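Search this notebook Go

2023-11-16

Dye bench, second day on the purples. I meant to write this up last night, but Mateja Hodžić came by with questions about the madder vat and we got to talking, and by then the kettle had boiled twice and it was time to go home.

So, the logwood. I used the Gallagher recipe again, with the alum cut back a little, and I'm very happy with it! The skeins came out a soft, grayish lavender, a good deal closer to what Zdenka Kovačević asked for than the plummy things I got last month (I still like those, and I'm keeping one for myself). The cotton took less color than the wool, as it always does. I let the pot sit at 80 degrees and turned the skeins by hand with the long spoon, which is slow work but rather pleasant on a cold morning with the radio going.

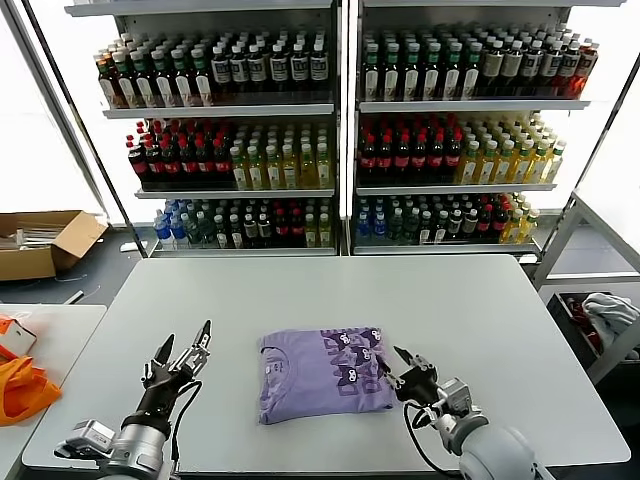
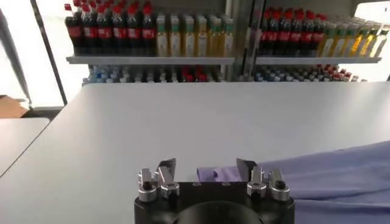
Rinsing took forever. The water in the big sink was still running pink after lunch, so I gave everything one more soak with a splash of vinegar and left it alone. Bujar Atanasov thinks our tap water is harder than it used to be, and he may well be right; he is going to bring a jug from his well in Basitville so we can try 2 small skeins side by side.

Weights, before I forget: 17 grams of chips to the small pot, 2000 ml of water, alum as marked on the jar lid. Please don't wash that lid, whoever is reading, it's the only place I wrote it down.

Still to do: label the dry skeins, order more alum from Sternumton, and put a strip of each purple in the window to see how it fades by December. Blagoje has the clothespins.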